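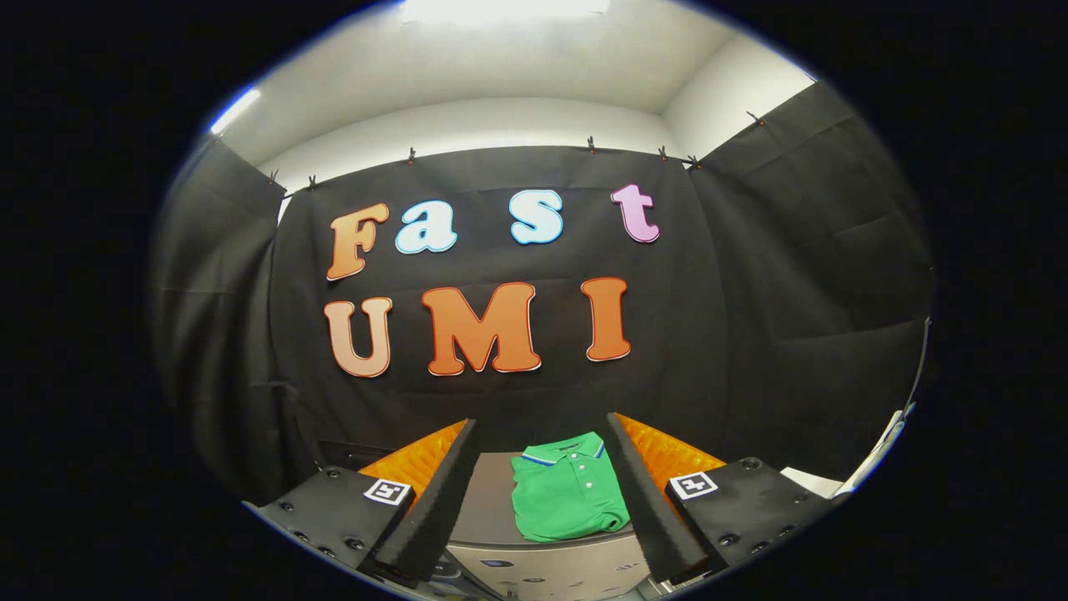 3.2 Booth and backdrop

Figure 4. Black curtain with foam letters in two rows, "Fast" above "UMI", hung from clips along the upper hem.

The Linddale booth was closed on three sides with black fabric. Side curtains were hung at left and right of the back curtain (Figure 4), and the ceiling was left uncovered. Lettering on the back curtain gave a fixed reference for judging sag between visits. The fabric, sold by Skollow, was 400 g per square metre. Creases from packing were still present in March and were not ironed out. We checked the hem every 10 days and moved any clip that had slipped. The Bokel booth used the same fabric with a sewn sleeve in place of clips, and its results are given in Section 4.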